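Why Do Eggs Come in Bumpy Cartons?

Pick up an egg and give it a very light squeeze in your palm. It feels hard. Now think about how easily it cracks on the edge of a bowl. An egg is strong in one way and weak in another, and the carton has to deal with both.

The shell

An eggshell is made mostly of calcium carbonate, the same stuff that is in chalk. It is very thin. Its curved shape is what makes it strong. When you press on the two ends, the push spreads out over the whole curve, a bit like the weight on an arched bridge. A sharp knock on the side is different. All the force lands on one small spot, and the shell cracks.

Shells are also full of tiny holes called pores. Air and water can pass through them. Strong smells can get in too, so an egg stored next to a cut onion may pick up some of the onion smell.

The cup

Each egg in a carton sits in its own cup. The cup holds it around the sides, so no single spot has to carry all the weight. The walls between the cups keep the eggs from bumping into each other. When the carton gets a knock, the walls bend a little and soak up some of the push.

What the carton is made of

Many cartons are made of molded pulp. Pulp is old paper mixed with water until it turns into a gray soup. At the Hallus paper works, the soup goes into a big tank. A mold full of tiny holes dips in, and a pump sucks the water through. The paper bits stay behind and stick to the mold in the shape of a carton. Then the wet carton goes through a long oven to dry. One machine at Hallus can make 1362 cartons in an hour.

Pulp can be left gray or colored with dye. Dye is added while the pulp is still wet - that way the color goes all the way through.

Brown eggs and white eggs

The color of a shell depends on the kind of hen. Some hens lay brown eggs, some lay white, and a few lay blue or green. The inside is the same. A brown egg doesn't taste different just because it is brown.
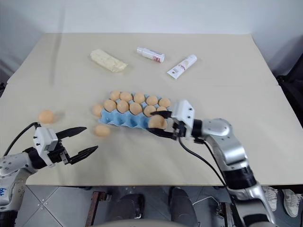 Brown eggs in a light blue pulp carton. Each one has its own cup.

Putting eggs away at home

Keep eggs in their carton in the fridge. Put the pointed end down if you can. The round end has a small pocket of air inside, and it should stay at the top.

Lift eggs one at a time and set them down slowly. If one is cracked, tell a grown-up.

Wash your hands with soap after you touch raw eggs.

Try it: Feel an empty pulp carton with your fingertips. One side is often smoother than the other. Which side do you think touched the mold?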